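Search this site Enter keyword Go
Filed under: Grants and Reporting > Interim Reports

Table Surfaces and Marking: Interim Report to the Munasinghe Fund

Report prepared Mon 19 January

This report covers the period from the start of December to now. The grant is for one thing: giving the shared work table at Enidthorpe a surface that can be replaced cheaply, and a set of marked areas that stay the same from one session to the next. Before the grant, positions on the table were agreed by word of mouth and had to be agreed again every time the table was cleared.

The table is now covered in brown kraft paper and divided into large rectangles with dark blue tape. Small items such as cups are given a rectangle at the start of a session and go back to it at the end. The session sheet names the rectangle by row and column.

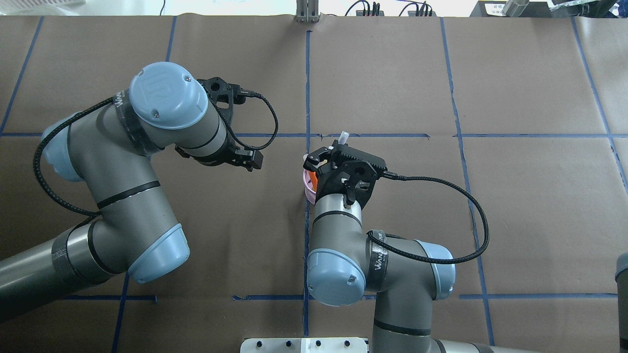 Work completed

The paper was bought from Zister on the roll. Our first attempt used short sheets laid side by side, and the joins caught on things and had to be taped down, which left more lines on the table than we wanted. The second attempt used longer pieces and is the one we have kept.

Tape was laid after the paper had been left flat overnight. We measured from one long side of the table and worked across. The long lines went down first and the cross lines after. We tore the tape by hand, and it shows. Several strips finish in a ragged end, and at least one end has started to lift off the paper. The far edge of the paper also rises a little near the metal post, with the white tabletop showing past it. 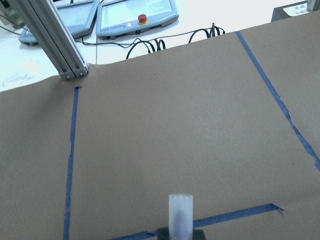
Enidthorpe Shared Workrooms | Surfaces and Storage Team

Neither of these faults has stopped the table from being used. They do affect how long a covering lasts. A lifted end collects dust and gets caught by sleeves, and once it has been pressed down a few times it will not stick again. We had planned on replacing the tape every 5 weeks. At present 4 is more realistic.

The crossings need the most attention. Where one strip passes over another the top strip does not sit flat, and if it is torn close to the crossing it tends to curl. Small nicks along the edge of a strip matter less and we leave them alone.

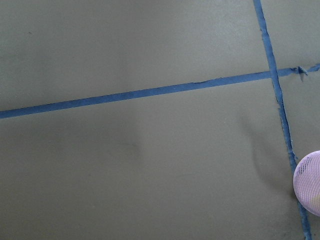

From the next re-taping we will cut every strip with a blade and run it a little past the crossing before ending it. We will also press the ends down with a roller. The cost of both changes is small and comes out of the existing materials line.

Budget

The materials line was set at $700. Spending to date is $458, made up of paper, tape, the roller and delivery. The rest should carry us through roughly two more full coverings. We are not asking for additional money in this period.

Layout

The near half of the table has been kept to large squares. Toward the far end, extra lines break the surface into smaller cells. This was done on request and was not in the original plan. The paper has picked up creases and a few scuffs, which we accept between coverings as long as the lines can be read. 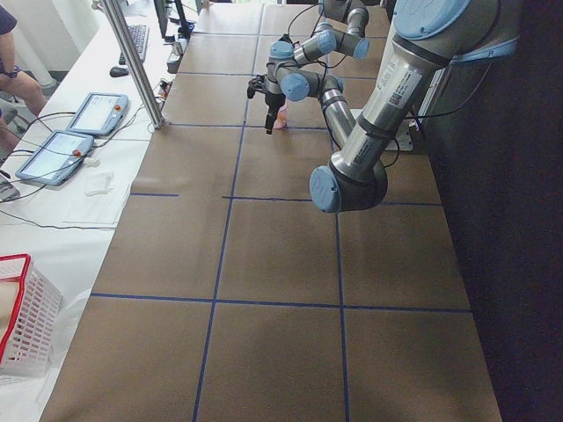

Ivent, in its comments on the December draft, asked that the small cells be made the same size as one another and that the plan be fixed on paper before any more tape goes down. It also felt the large squares should stay as they are. We agree on both points. A measured plan is being drawn now and will be attached to the next report.

Still to do

- Draw the measured plan and get it approved
- Re-tape with cut ends
- Trim or fasten the far edge of the paper
- Write the one-page instructions for anyone replacing the covering

Related items
Zister Paper Order: Delivery Note
Shared Table Session Sheet (blank)
Ivent Comments on the December Draft
Munasinghe Fund: Reporting Guidelines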